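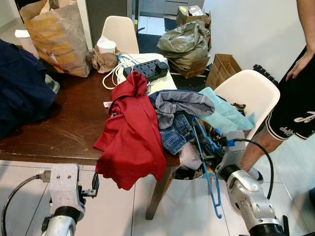
How to get through a closet clear-out in one afternoon

I put mine off for two years, so take this as advice from a slow learner. When we moved to Gurnton I brought every shirt I had ever owned, and the rail in the new closet bowed in the middle like a clothesline. Last March I finally did something about it.

Start early. I began at 9 with coffee and the radio on, and I was glad of the head start by lunch.

Take everything out first. Yes, all of it, even the coat you already know you're keeping! If you pick through things while they're still hanging, you'll skip the back of the closet (I did this twice and ended up with one bag of socks).

Now go fast. Pick up a piece and ask yourself if you'd wear it this week, weather allowing. Yes goes on the bed, no goes in a bag by the door. Anything you stall on goes in a box, and you tape the box shut and write the month on it. Mine is still taped.

Try on the pants. I know, I know. Do it anyway -- waistbands lie.

Before anything goes back, wipe the shelf and run the vacuum along the baseboard. I used a damp cloth with a drop of dish soap and let the door stand open while I ate a sandwich.

Hang things by type, then by sleeve length. I tried sorting by color once and could never find my one warm cardigan. Sweaters get folded, or you'll have little shoulder bumps in them all winter.

The bags should leave the house the same day. I drove mine to the thrift store in Gellport before it closed, and came home with a lamp, so don't go inside if you're weak like me.

If you have a few nicer things to sell, wash them and check the pockets before you list them. I made 89 dollars on two jackets and a pair of boots, and that paid for a new rail.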